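Chapter 2
Surface Textures and Scale

In the first chapter we built the walls and floors of the Zemari apartment. The model has correct sizes, but all its surfaces are still plain gray. Now we will give them materials.

A texture is a flat picture which the program repeats over a surface. If its scale is wrong, the client feels it at once, even when he cannot name the mistake. For our counter, 180 cm long, one tile of the texture should cover 126 cm. Stone patterns need special care. On a black marble pattern the white veins branch and become thin like lightning, and the eye quickly notices when the same fork comes again.

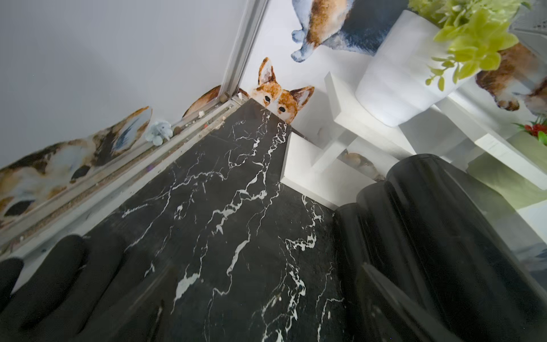
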